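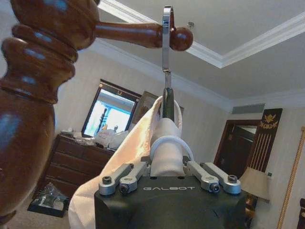 The peg, the hanger and the chair: a conversation about hotel laundry

The head housekeeper at the Quiambao in Javenton has strong opinions about where guests put their shirts. She would prefer I left her name out, on the grounds that some of those guests come back. We met on a Tuesday at two in the afternoon, the hour when the last of the late checkouts have run out of excuses.

She has been in the business long enough to have worked at three hotels, and the other two, she says, had worse closets. I ask what that means.

"Shallow. You hung up a jacket and the door wouldn't shut on the shoulders. So people gave up and used the chair. Once they've used the chair on the first night you've lost them for the week."

And if there's no chair?

"Then it's the bed. Then the floor. I've seen a very nice overcoat spend a weekend in a bathtub."

The rooms on the upper floors lean toward the grand: dark wood, turned posts with more rings on them than seem structurally necessary, a painting in a gold frame. Guests like it. It also provides a great many things to hang a sock on. She regards anything with a knob on the end as an invitation.

"You put a round knob on a piece of wood and somebody will put a hat on it. Fine, that's what a peg is for. But then it's a wet towel, and now I'm worrying about the polish. I'd sooner they dropped the towel on the tile." 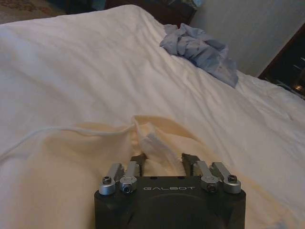 Upstairs at the Quiambao, Tuesday

Hangers are her real subject. The hotel owns 2296 of them, a number she can produce without looking anything up, and every August she orders more from a supplier in Dillstead. Last year it was 479. I suggest that this is a lot of hangers to lose.

"They don't all walk out the door," she says. "Some snap. Some go down to the laundry and start a new life there. But yes, a suitcase will hold more hangers than you'd think."

She has never gone after anyone for one. The manager once proposed the kind with no hook, the sort that stays captive on the rail, and she talked him out of it over the course of a fairly long lunch. "Guests can't take those to the window to steam a blouse. They can't lay one on the bed and get the shoulders straight. You save a little money and you've told a thousand people you think they're thieves."

The laying on the bed turns out to matter. Asked how she would hang a shirt that has been sitting in a bag since the airport, she does not go near the closet at all. The shirt goes flat on the duvet first, collar toward you, sleeves pulled out to the sides. The hanger goes in from the bottom. Then the top button, then the third, and only then do you pick the whole business up.

"People push it in through the neck. That's how you get a collar like a soup bowl." 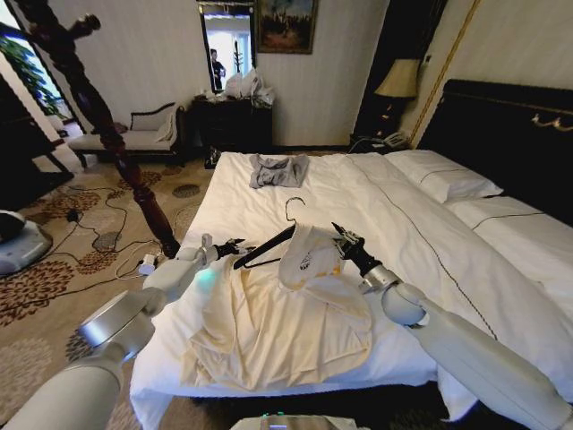
Shirt, hanger, bed

What about T-shirts?

"Fold them. Or leave them in a heap, I don't mind a heap. A T-shirt has no expectations."

She is less relaxed on the subject of dresser tops. In her experience any flat surface under a mirror is full by dinnertime on the first day, generally with plastic bags, and her staff are told to leave every one of them alone. The rule dates from a stay some years ago when a new hire threw away a bag containing 8 Cliletti shirt studs and half a sandwich. The guest was upset about both. Only the studs were recovered.

"So now we dust around it. If there's a bag on there, the bag is furniture."

I ask whether she hangs up her own clothes at home. She looks at the door for a moment.

"I have a chair," she says.

The Quiambao's laundry desk takes shirts until nine in the morning for return the same evening. Hangers are included, and she would like them back.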